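December 17, 2024

Budget due before the holidays, so of course I spent the morning on it and the afternoon wishing I hadn't. Fatos Obradović wants one page. I have four, and the fourth is mostly finger pads.

The quote from Pasex came in: 244 a pair for the gripper pads, or 15 percent off if we commit to a year. Jurić is cheaper but can't ship until August. By then I expect to be picking things up with my teeth.

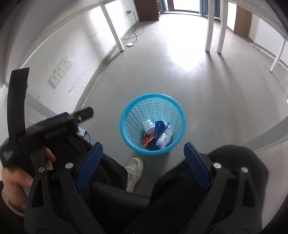
I put down 17 hand-held grippers for next year and then sat looking at the number. Hastamar says lease them. Hastamar also sells leases. The arm is the real money anyway, and Kakska still won't give a price without a "discovery call," so that line just reads TBD in a confident font.

Then there are the props. I asked for 400 for wastebaskets, wrappers and paper cups and got a note back asking why we'd buy trash. Fair enough – I've crossed out the wrappers. We can eat our own chips.

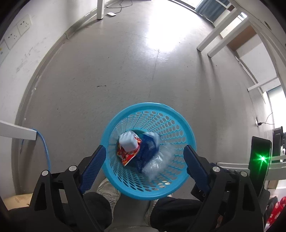 Spare cables, spare screws, one more desk if the money stretches. I moved the desk to "nice to have," then moved it back, then had lunch at almost three.

Fatos gets the page tomorrow. I still need to cut three of them, and find out whether the Pasex price includes shipping.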